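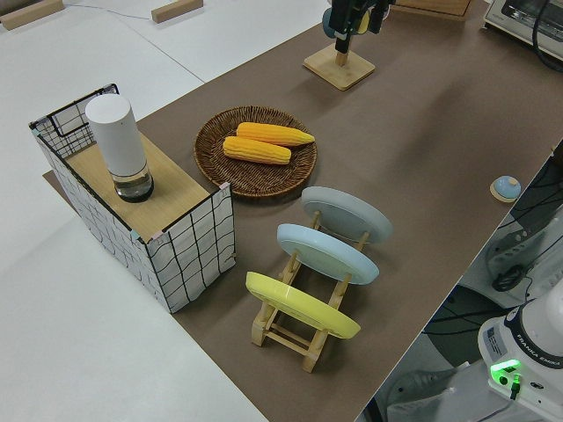

4. Resetting the bench and recording a run

4.1 Before you start
The Cele method learns a task from short demonstrations and is then scored on layouts it has not met before. Results from the Garnstead bench are only comparable if every run begins from a known layout, so follow the steps in order.

Note: Steps 1 to 4 apply to the kitchen layout, in which the corn, the tray and the plate rack are all in use. For the other layouts see section 6.

4.2 Laying out the objects
1. Check that the brown paper lies flat along the whole table. Replace it if it has torn.
2. Put the woven tray in the middle of the paper and lay both ears of corn on it, side by side.
3. Stand the wooden rack in front of the tray. Load the plates in the order grey, blue, yellow, with grey at the rear.
4. Place the box with the wooden top to the left of the tray, mesh end away from you. Set the tall canister on the wooden top, towards the mesh.
5. Compare the layout with the reference overlay in Mudance. Move any object that lies more than 15 mm from its outline.

Caution: Keep hands and sleeves off the table once the arm has been enabled. Use the stop button before reaching in - pausing the software does not count as a stop.

4.3 Recording
6. In Mudance, choose New run and enter the layout code.
7. Check the status light on the arm base. Do not go on unless it is green.
8. Press Record, wait 2 seconds, then start the policy.
9. Let the run finish or time out. Do not correct an object by hand part way through.
10. Mark the run as success, partial or fail. A plate that leaves the rack but is not set down is partial.

Note: The published Cele scores use 3,000 training steps per layout. Checkpoints saved earlier will load without a warning, so read the step count in the run header.

4.4 If a run has to be thrown away
Mark it void and give a reason. Do not delete the file - the Geltel export script numbers runs in sequence and stops at a gap. Questions on scoring go to Garnet Bouchard.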